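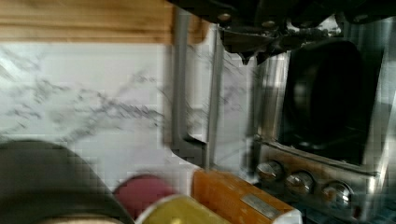

Toaster oven

Contents Terminology Construction Operation Placement Surrounding surfaces Cleaning See also

A toaster oven is a small electric oven designed to stand on a kitchen worktop. It has a front door, usually with a glass pane, and one or more removable wire racks. It is used for toasting bread, reheating cooked food, grilling and baking in small amounts. It differs from a pop-up toaster in that food lies flat on a rack, and from a built-in oven mainly in size, power and the fact that it can be moved without tools.

Terminology

In British usage the appliance is more often sold as a mini oven or worktop oven. "Toaster oven" is the common North American term and is found in Britain mostly on imported models and in translated manuals. A model with a fan may be listed as a convection toaster oven. Trade catalogues sometimes group all of these with table-top grills, although a grill has no lower heating element and often has no door.

Construction

The body consists of an inner chamber and an outer casing with an air gap between them. The casing is commonly made of painted or stainless sheet steel. A brushed finish is frequent on stainless models, as it hides fine scratches better than a polished one, though it shows grease and finger marks around the door and handle. Side panels may carry ventilation slots, either along the lower edge or near the top.

The door is normally hinged at the bottom and opens downwards. The pane is of toughened glass and tends to look dark when the chamber is unlit, so that the rack behind it shows faintly or not at all. On some models the door is linked to the rack by hooks, which draw the rack partly forward as the door is lowered. Side-hinged doors and paired doors opening from the middle are less usual.

Heat is supplied by elements above and below the rack. These are either metal-sheathed rods or quartz tubes. Quartz tubes reach working temperature sooner and are preferred where toasting is the main use; sheathed rods are more resistant to knocks and spills. A removable crumb tray lies under the lower elements.

Operation

The basic controls are a thermostat, a timer and a switch selecting the upper elements, the lower elements or both. Toasting uses both sets for a short period at full power. Baking uses both under thermostat control, and grilling uses the upper set alone. Fan models add a motor at the rear or side of the chamber, which evens out the temperature and allows a lower setting for the same dish.

The small chamber heats quickly but also loses heat quickly when the door is opened. Food stands close to the elements, and tall items such as loaves may brown on top before the centre is cooked. Placing the rack in a lower position or covering the food with foil for part of the cooking time reduces this. Foil should not touch the elements or line the crumb tray.

Placement

The casing becomes hot in use, and makers specify clearances at the back, sides and top. The figures differ between models and those in the manual take precedence over any general rule. The Mornside worktop range, for example, calls for 108 mm at each side, while the Gutton compact oven is supplied with rear spacers that fix the distance from the wall.

Wall cupboards need particular attention. Warm air and steam leave the oven when the door is opened and rise against the underside of any cupboard above it. Repeated exposure can dry out a wooden underside, darken the lower edge or lift the finish. Where the gap is small, the oven may be drawn forward during use and pushed back once cool. A metal heat shield can also be fitted beneath the cupboard, although it takes up part of the clearance.

Objects standing next to the oven count towards the side clearance. Metal stands, brackets and racks may be warmed by the casing, and plastic items can soften. The mains lead should run away from the hot surfaces and should not pass over the top.

Surrounding surfaces

Tile, stone and steel are all used for splashbacks behind cooking appliances. White marble with grey veining is a frequent choice in domestic kitchens. It withstands the warmth given off by a correctly spaced oven, but it is porous and is marked by acids such as lemon juice, vinegar and tomato. Sealing slows the absorption of grease and does not prevent acid marks. Marble-patterned porcelain and laminated panels are sold as substitutes, and the heat limits of the latter should be checked before an oven is placed near them.

Cleaning

The oven should be unplugged and cold before cleaning. The crumb tray is emptied regularly, as crumbs left near the lower elements may smoke or catch fire. Racks and trays are washed in warm soapy water. Stainless casings are wiped along the direction of the brushing with a soft cloth. Abrasive pads scratch both steel and glass, and spray cleaners should not be directed into ventilation slots or on to the elements.

See also

Grill
Pop-up toaster
Splashback
Worktop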